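Ticket: gray seat in the shared lounge, pink tint on fabric
Opened by: Csenge Vass
Assigned to: Chun-hung Chuang
Status: open, waiting on second cleaning

**Reported, January**

Csenge found a pinkish patch on the light gray woven seat, on the left, a hand's width from the far edge. Red sports clothes get dropped there after practice and sometimes stay overnight. She wants to know if the color came off the clothes and if the cover can be saved.

**Checked so far**

- Rubbed the patch with a dry white cloth. Nothing came off.
- Rubbed it with a damp white cloth. Very faint pink on the cloth after 4 passes.
- Tried Ekeck fabric cleaner on the underside first. Left it for 16 minutes, no change to the weave.
- Used the same cleaner on the patch, 2 rounds. Lighter, but I can still find it in daylight.
- The label under the seat says 100% polyester – the cover doesn't come off.
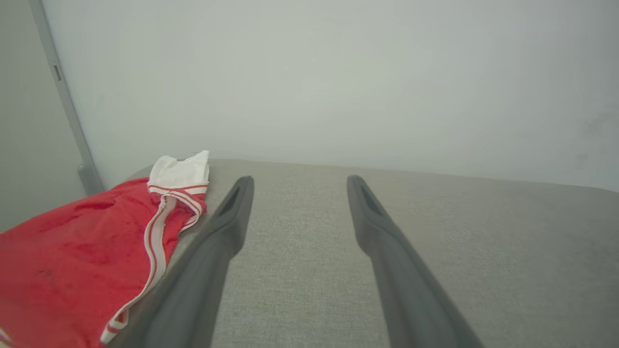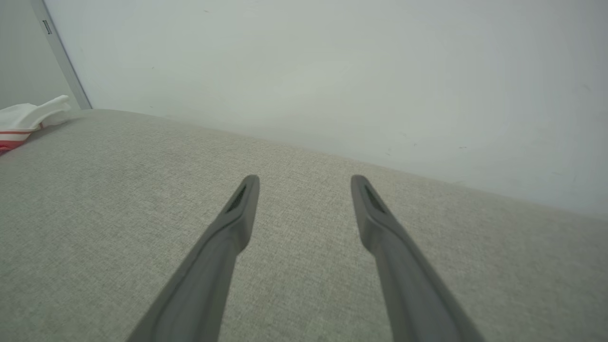
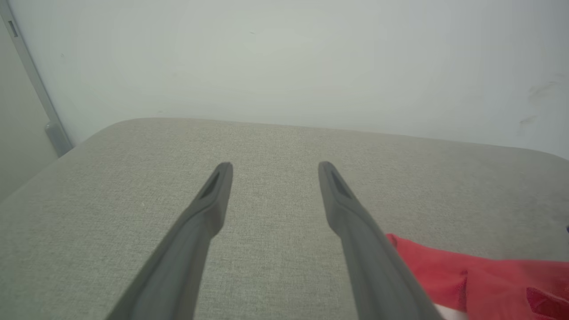

Light gray woven fabric in all three. There is red cloth on it in the first and the third.

**Question from Hiu-tung Fang**

Can we use the steam cleaner on it to finish the job?

**Reply**

Leave the steamer alone until the pink is gone. Heat can set loose dye in polyester. Cool water and the Ekeck cleaner are fine, blotted and not scrubbed.

**Next steps**

1. Chun-hung does a third round with cool water and lets it dry overnight with the window open.
2. Kiều Mạc puts a hook rail by the door for sports clothes. The Sovik one in the storage closet has its screws taped to the back.
3. Anything red and new gets washed separately before it goes near the seat.
4. If the patch still shows after round three, ask Fung-ping Tu for a price on a new cover.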